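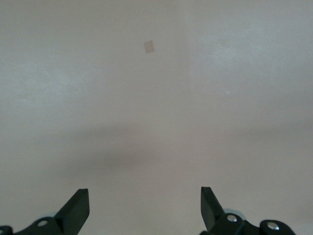 A pale surface with a small beige patch near the top.

Stirnomside paint swap is back, and it's bigger than ever!

The paint swap returns to Zunmont Hall this October, and what a year it has been for leftover tins. Last time 1,186 of them found new homes, and the shelves are already filling up again (the store at Hirkau Road now holds 2,000, from soft creams to a really cheerful orange).

Doors open at 10am on Saturday. Entry is free, and the first 100 households through the door can take home a brush and roller set too. There's a limit of 25 litres per household, so bring your room measurements and a sturdy bag. Tins for donation should be at least half full, with the lid on tight.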